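Search articles, projects and builds

How We're Teaching a Robot Arm to Handle Cups

5 min read
27th May
10 comments

Have you ever watched your own hand pick up a cup? Try it now if there's one nearby (an empty one, please). Your arm reaches out, your fingers open, they close, and up goes the cup. Easy! You probably learned to do it before you could talk.

Now imagine you had to explain that job to a machine that has never held anything. It doesn't know what a cup is. It doesn't know that cups tip over, or that handles are for holding. You have to start at the very beginning, and that is what makes building with robots so much fun.

Our robot lives at Urnside, a shared workshop where people come to saw, solder, sew and try out odd ideas. The project is called Sorusel. We picked the name because it's nice to say out loud. Go on, say it!

What is a robot arm made of?

Look at your own arm first. You have a shoulder, an elbow and a wrist. Those are joints, the places where you bend and turn. A robot arm has joints too, and inside each one there's a motor. When the motor turns, that part of the arm turns with it.

Your muscles get tired and wobbly if you hold your arm out for a long time. Motors don't feel tired, but they can get warm, and they can be pushed too hard. We switch ours off when we stop for a snack.

At the end of your arm you have a hand with fingers and a thumb. At the end of a robot arm there's often something much simpler called a gripper. Many grippers have only 2 fingers. Could you eat breakfast with just two fingers? Try holding a spoon between your pointer finger and your thumb, with the rest tucked away. It works, but soup gets exciting.

How does the robot know where things are?

You use your eyes. A robot can use a camera. The camera sends pictures down a cable to a computer, and the computer looks for shapes and edges in them. It might find a round shape and work out, "That could be a cup!" Then it has to figure out how far away the round shape is. This part is hard. Close one eye and try to touch the tips of your two pointer fingers together, starting with your arms stretched wide. Did you miss? One camera has the same kind of trouble.

One trick is to move the camera and look again. Things that are close seem to slide across the picture a lot, and things that are far away slide only a little. You can see this from a car window. Fence posts whiz by, but the hills hardly budge.

Shiny things are the sneakiest of all. Look at the back of a metal spoon and you'll find your own face in there, all stretched out. A camera sees reflections like that too, and a computer can mix up the spoon with the things reflected in it. If you want to make life easy for a robot, give it a dull red block. If you want to make life interesting, give it a shiny cup!

Writing the instructions

A computer program is a list of steps. The first program we wrote for Sorusel was named Masto, and it went like this:

Open the fingers.
Move over the cup.
Go down.
Close the fingers.
Go up.

Looks good, doesn't it? Read it again and pretend you are the robot. How far do you open the fingers? How far down is down? How hard do you squeeze? Masto didn't say, so the arm closed its fingers on thin air, rose up very proudly and carried nothing across the table. We laughed so much that somebody dropped a screwdriver.

So we wrote a second program, Haberkorn, with numbers in it. Now each step says how far and how fast. Haberkorn grew to almost 400 lines, and plenty of those lines are just checks. Are the fingers open? Is the arm where it should be? If an answer is no, the arm stops and waits for a person.

Finding mistakes in a program and fixing them is called debugging. It can take a whole afternoon to fix one tiny number. The day it finally goes right, though, you'll want to run laps of the building.

Setting the table

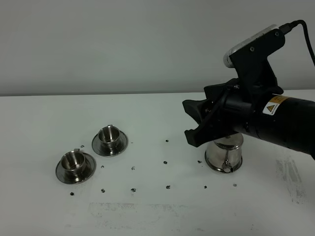
Sorusel's favorite subject is coffee time, even though the robot never gets a drink. We like using cups and a pitcher because every piece asks for a different plan. The two little steel cups have small loop handles and sit on round saucers, so the fingers have to think about the cup and leave the saucer alone. The pitcher is bigger, with a wide base and a narrower top. Where would you grab it? Up high, where it's slimmer, or down low, where it's fat? The black gripper over it has its fingers spread apart, and the little camera on the bracket is aimed to the left, the same side as the cups. That's a good spot for a camera, because when the gripper moves, the camera goes along for the ride.

There is another puzzle in a table like this one. Before the arm swings from one thing to the next, the program has to plan a path through the air. You do this all the time without noticing. When you reach for the ketchup, your hand goes over the glasses, around the plates and past your brother's elbow. A robot needs that path worked out point by point.

Staying safe

Robot arms can be strong, and they don't know you're there unless somebody has given them a way to tell. At Urnside we keep our hands out of the way while the arm is powered, and a grown-up stays next to the stop button. Long hair gets tied back. Sleeves get rolled up.

Try it at home: be the robot

You need a friend, a plastic cup and a scarf. Tie the scarf over your eyes. You're the robot now, and your friend is the program. Your friend can only say things like "forward a little," "left," "down," "open" and "close." Can you pick up the cup? Swap places and have another go. Write down the instructions that worked best, then see if they still work when the cup has been moved.

We did this back in February, when it was too cold to do much else, and the cup ended up under a chair. Tell us where yours ends up!

Share 2
10 comments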